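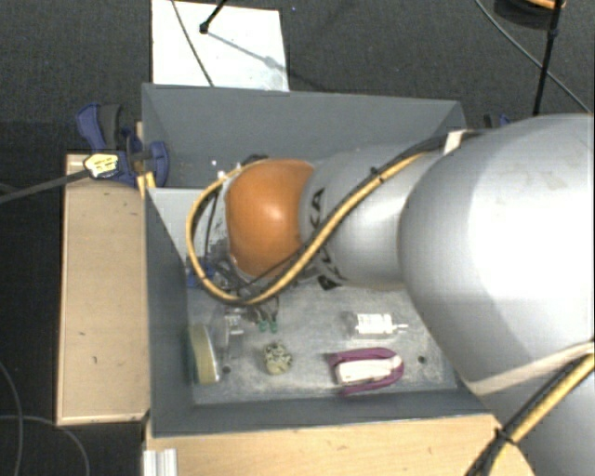 Furisen to reissue the Namboodiri ashram recordings on vinyl and as a digital archive

Furisen, the reissue label, will release the complete Namboodiri recordings in November. The set collects all surviving tape from the two residential music courses held at the Namboodiri ashram in the late 1960s, when a number of British folk and pop musicians travelled to India to study meditation and stayed on to play. Most of the material has been available only as third- and fourth-generation cassette copies. The new edition has been prepared from the original quarter-inch reels.

The reels were recorded on a portable two-track machine at 7½ inches per second, mainly in the dining hall and on the roof of the guest block. Total running time is 1162 minutes. The tapes include group chanting, unaccompanied guitar pieces, song drafts, and long passages of conversation between takes. Some reels carry no written label, and the order of these has been worked out from the tape stock, the mains hum and the tuning of the harmonium, which drifts flat over the period of the second course.

Transfers were made at 96 kHz and 24 bits by Flirard, a tape restoration company. Reels showing binder breakdown were baked at low temperature before playback. Azimuth was set separately for each reel. Speed correction has been applied where the machine was running on weak batteries, and the uncorrected transfers are included in the digital archive so that listeners can compare them. No noise reduction has been used on the vinyl edition. Light declicking has been used on two song drafts where the tape had been spliced with household adhesive.

The vinyl edition consists of six LPs in a rigid slipcase and is limited to 1000 numbered copies. It contains the finished performances and the more complete of the drafts. A 92-page book gives a reel-by-reel account of the sessions, a plan of the ashram buildings, and transcriptions of the spoken passages, including the dispute over teaching fees that brought the second course to an early end. Accounts of this dispute given in later interviews differ from one another on several points. The book prints the relevant versions side by side and does not attempt to settle the matter.

The digital archive contains everything on the vinyl edition together with the remaining tape, divided into 1183 indexed segments. It will be hosted on Trundo, where it can be searched by reel, instrument, song title and spoken word. Buyers of the vinyl edition receive access at no extra charge. Access can also be bought separately.

A sampler of nine tracks will be available on Trundo before the main release. Track listings, catalogue numbers and sleeve images can be downloaded from the press section of the Furisen website.

Catalogue number: FUR 2502
Format: 6 x LP, 92-page book, digital access
Also available: digital archive only
Release: November

Notes to editors

Review copies of the vinyl edition are not available. Reviewers may request temporary access to the full digital archive through the Furisen press office. Requests should state the publication and the intended date of the review.

Short extracts of up to 30 seconds may be used in broadcast coverage without further clearance. Longer extracts, and any use of the spoken passages, require written permission.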